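Silo Reading Rooms, progress note, October
Prepared by Nia Watkins for the Gilari fund

Two of the three rooms are open. The Wieser Street room is still waiting on its fire door, and I no longer believe the dates the supplier gives us.

Loans reached 1777 against a target of 2000. Lihua Feng thinks we will close the gap by winter. I doubt it – a good share of those loans are renewals, and renewals tell us little about new readers. Xiaoqing Shao is splitting the two for the next report.

The evening sessions drew 22 people at best. We promised 20, so on paper that line is met, but one busy evening proves nothing.

Spending is on plan except for shelving. I would hold the second payment for Wieser Street until the door is in.

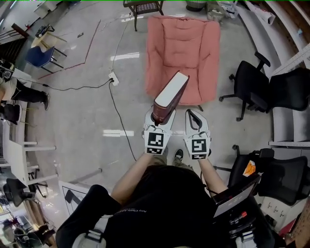
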